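Mundomo opens Wanness test hall to visitors for block-handling demonstrations

Wanness, 11th February – Mundomo will open its test hall at Wanness to customers, suppliers and technical colleges for a day of working demonstrations. Visitors will see a robot arm sort, place and stack small coloured blocks under the same control software that the company supplies for light assembly and kitting work.

The open day follows a closed session held in November for existing customers. The programme has been extended at their request, with more time at the cells and less in the meeting room. Talks are limited to a short introduction at the start of each session. The remainder is given over to the machines, and staff will be present at each cell to answer questions.

Demonstrations will run in 8 sessions through the day, with up to 19 visitors in each. Groups will be taken through the hall in a fixed order: calibration, single-piece handling, stacking, and recovery from a failed grasp. The last of these was the part most often asked about in November and has been given its own slot.

Block handling was chosen as the main task for practical reasons. The pieces are cheap, they can be replaced during a session, and an error in placement can be seen by anyone standing at the barrier. The shapes also place different demands on the gripper. A cube offers parallel faces. A cylinder can be approached from any side. A star or a heart has few good contact points, and the software has to select an angle of approach before the arm moves.

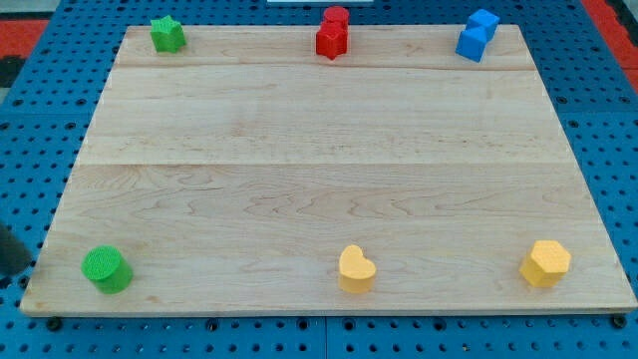
Each run begins from a layout set by hand. The operator enters a target arrangement at the console and the system plans the order of moves, including any piece that must be put to one side first. Stacks are treated as a separate case. The upper piece has to be lifted without disturbing the lower one, and the system checks the position of the lower piece again before it is handled.

"We wanted a task that visitors can judge for themselves," said Ragnvald Granström, head of applications at Mundomo. "If a block is put down in the wrong place, no chart is needed to show it. We will run the cells at normal settings, and where a grasp fails we will leave it to the system to try again. Customers have told us they learn more from that than from a clean run."

The control software, Vislow, combines camera-based piece location with grasp planning. The version on show has completed nearly 2000 logged runs at Wanness since the November session. Two changes have been made in that time. The planning step now starts while the arm is still returning to its rest position, and the release height above a stack is set from the measured height of the piece below instead of a stored value.

Meinecke, which builds work surfaces and fixtures for test cells, is a partner in the open day. Its engineers will explain how boards and fixtures are located and how a cell can be changed over from one task to another. Visitors may bring drawings of their own parts. Mundomo and Meinecke staff will give a first opinion on whether a part is suited to the present gripper, though no trials on customer parts will be carried out on the day.

College groups are asked to book as a single party. A separate information sheet for teaching staff covers the exercises used at the cells, and the target arrangements can be requested in advance for use in class.

Attendance is free of charge but places must be booked. Bookings are taken by session and each visitor should allow 2 hours, including the safety briefing. Flat, closed footwear is required in the hall. Eye protection will be provided. Photography is permitted from the visitor side of the barriers, except at the console screens.

Notes to editors

Mundomo develops control software and handling cells for light assembly, kitting and laboratory use. Its test hall is at Wanness.

Vislow is supplied with new Mundomo cells and is available as an upgrade for cells already in service.

Press places are available in every session and may be reserved through the Mundomo press office. Ragnvald Granström will be available for interview between sessions by prior arrangement.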